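Ticket 651: Ebook sample stops at chapter 8
Opened by: Maximiliano Pastor
Store: Verkstead Books
Status: waiting on reader

Hi again! So I finally sat down with my copy of The Perwood Letters (the Branberg romance, second in the series) and it still quits on me right when Escobar turns up at the lake house with the dog. Chapter 8, same paragraph, every time. I've got 11 chapters left to go and I'm dying to know if she lets him in.

What I've tried so far:

Step 1. Deleted the book and downloaded it again. The progress bar got to 90 percent, sat there through a whole cup of coffee, then said "complete." No change, same cliffhanger.

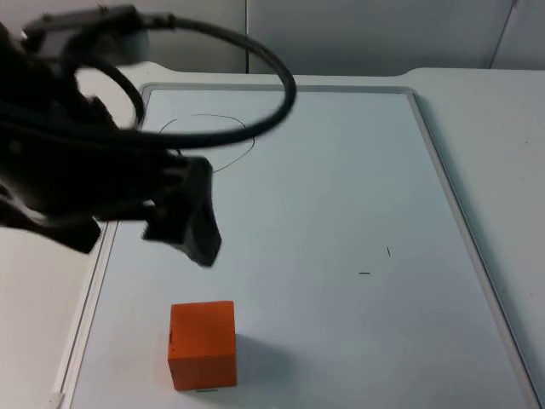 Step 2. Signed out, signed back in, and opened it in the browser reader. Now the contents page lists every chapter (hooray!) but tapping anything after 8 takes me to the "Buy the full novel" page. I did buy it, back in March, and the receipt is in my account.

Step 3. Opened book one to compare. That one reads fine all the way to the wedding.

My guess is that my account still has the free sample attached and it's winning over the real file. Could you take the sample off and push the full book to me again? Please leave my highlights alone if you can, there are a lot of them.

Thanks,
Maximiliano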